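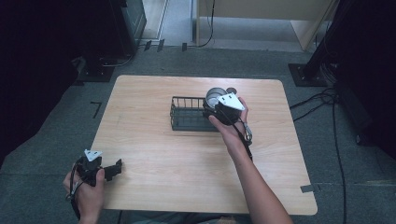

Household storage > Open containers

Print this article | E-mail this article

Search the encyclopedia Enter a word or phrase Go

Wire basket

A wire basket is an open container made from metal rods or wires, joined where they cross and usually finished with a thicker rim. It holds things while hiding none of them. The form is found in kitchens, larders, offices, bicycle shops and school cloakrooms, and it has changed so little that a basket bought in August is hard to tell from one inherited from an aunt.

Construction

Most small wire baskets are rectangular, with a flat base and four upright or slightly sloping sides. The rods are cut to length, bent over a former and welded at the crossings. Better ones have their cut ends tucked under the rim. Cheaper ones leave them where they fall, and the owner finds them later with a thumb.

Bare steel rusts, so the finished basket is plated, painted or dipped in plastic. Dark green has long been a favourite for the painted sort, perhaps from a belief that it goes with everything, or from somebody having bought a great deal of the paint. Plastic coatings last well until the first nick, after which the rust works quietly underneath and the coating comes away in little sleeves.

The gap between the rods decides what the basket is good for. A wide gap saves metal and suits bottles, tins and folded cloths. A narrow one will hold clothes pegs. No gap yet devised will hold rice.

Use with tins

Food tins are among the more sensible things to keep in a wire basket. They are heavy enough to stay put, they do not mind a draught, and a flat-based basket keeps them from rolling off the table. Full tins go in upright, with the labels facing out in households that care about such matters.

Empty tins are a separate question. A rinsed tin with its lid removed has an open rim, which may be sharp or smooth depending on the opener, and it is best lowered in from above at one end of the basket and the rest added along the row. Dropping it in from a height is quicker and much louder. Tins set upside down will drain through the base, on to whatever is beneath, and a tray or an old tea towel is commonly added at this point by the person who has to wipe the table.

Some households keep clean empties for pencils, seedlings or paintbrushes. Others keep them for no stated purpose, and here the basket has the advantage over a cupboard – the size of the collection cannot be denied.

The Basance pattern

The best-known small basket in the trade was the Basance, made by the firm of Amarasinghe and sold as a "table rack" to shops that already had enough baskets. It measured 7 inches across the short side. Its designer, Fathima Sivakumar, had wanted handles. The firm left them off to save wire, and then printed a leaflet praising the clean line of the rim. The first batch ran to 1,679 baskets, of which 629 were returned for rocking on a level surface. The base was afterwards pressed flat in a separate operation, and complaints fell to the usual ones about price.

A rival, the Stadesier, had folding sides. It folded very well, including when full.

Care

Wire baskets are washed in warm water with a soft brush and dried at once, most attention going to the corners, where crumbs settle. Wire wool takes off rust and paint with equal enthusiasm. A bent rod can be eased back by hand if the bend is slight. Pliers should be padded with cloth, or the coating will go the same way as the patience.

On light wooden tables a bare metal base may leave marks, particularly if the basket is dragged. Felt pads help for a while. Mizanur Roy's handbook of kitchen storage advises lifting the basket every time, and devotes 75 words to how this should be done.

Stacking

Baskets with sloping sides nest inside one another when empty and cannot then be separated without a second person. Straight-sided baskets do not nest. They may be stood on top of each other if the rims and bases match, though makers have seldom agreed on a size.

See also: Dish rack; Letter tray; Tin opener; Trivet

Print this article | E-mail this article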